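We use cookies to remember your settings and count visits. Accept all | Manage choices

Setting Up Your Merkham Label Printer
Section 4: Loading labels, lining them up, and your first real print run

Okay, the printer's out of the box, it's plugged in, and you've got the driver on your computer (if not, hop back to Section 3, I'll wait). Now comes the part I like best, which is getting labels to come out of the thing!

I run a small seed-swap mailing business out of a spare room, and I've set up the Merkham three times now: once for me, once for my sister, and once more for me after I moved. Everything below is how I do it. The booklet that ships with the printer has a different order for a couple of steps and you're welcome to follow that one, but I kept ending up with crooked labels.

Clear yourself some table space first. You want a flat, pale surface if you can get one, so that a dropped label or one of the tiny roll caps shows up right away.

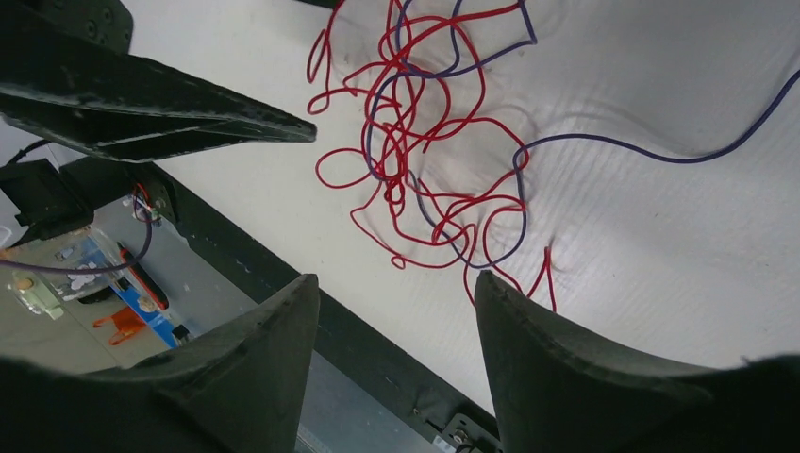

TRISAU, August

Loading the roll

1. Switch the printer off. The switch is on the back, left side, and it's stiff.

2. Press both side tabs in together and lift the lid until it clicks. If it doesn't click it'll come down on your knuckles, and yes, I know this from experience.

3. Pull the two roll caps off the spindle. They're different! The one with the notch goes on the left.

4. Slide on your roll with the labels feeding from underneath. I use the Bastos rolls, 200 to a roll, plain white with the easy-peel backing. Whatever you buy, check that the core fits the spindle before you tear open the whole pack.

5. Put the caps back on and push them snug against the roll. Snug means the roll still turns when you flick it with a finger.

6. Drop the spindle into its cradle and feed the loose end through the slot until 2 labels are sticking out the front.

7. Close the lid and push down on both corners until you hear it latch.

NOTE: If the loose end of the roll has a strip of tape on it, peel off the taped label and throw it away. Don't feed it through. The glue gets on the roller and then you'll be cleaning it with a cotton swab all evening.

CAUTION: The tear bar at the front is sharp. It doesn't look it, but it is. Keep little kids away from it while the lid's up.

Lining things up

1. Switch the printer back on and hold the Feed button until the light blinks green.

2. Let go. It'll spit out a few blank labels and stop with one edge right at the tear bar. That's the printer measuring the gap between labels, so let it finish even if it seems wasteful.

3. Open the Pruvach label program and pick your label size from the list. If yours isn't there, choose Custom and type in the numbers from the side of the label box.

4. Set the darkness to 18. It goes up to 20, but the top setting made my barcodes fuzzy and a few packets came back to me.

5. Print one test label. One! I once sent a whole roll through with the address half off the edge.

6. If the text sits too far left or right, open Adjust, nudge it a single step, and print another. Keep going until you're happy with it.

NOTE: Pruvach forgets your Custom size if you close it without saving. Click Save As Default, and then click it again when it asks if you're sure (I have no idea why it asks).

Sorting before you print

If you're only mailing a letter now and then, skip this part. But if you've got orders going to different zones, sort them first and print one pile at a time. I like a different color for each zone, and I keep the colors the same week after week so my hands just sort of know where to go.
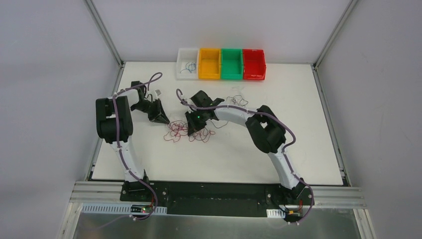 1. Pick a color for each mailing zone and write the key on a sticky note by your screen.

2. Put every order in its place before you touch the computer.

3. Print the first pile's labels as a strip and don't tear them apart yet. Lay the strip next to the packets and check the names against each other.

4. Peel and stick, then start the next pile.

CAUTION: Don't leave printed labels on a sunny windowsill or on top of a heater. This is heat-sensitive paper, and it'll go gray on you.

If the light turns orange partway through a run, the roll's either out or it's slipped off the cradle. Open the lid, have a look, close it, and press Feed once. It should pick up at the label where it stopped. If it starts over from the top of the pile instead, cancel the job in Pruvach and go to Section 6, where I've put all the blinking-light stuff together.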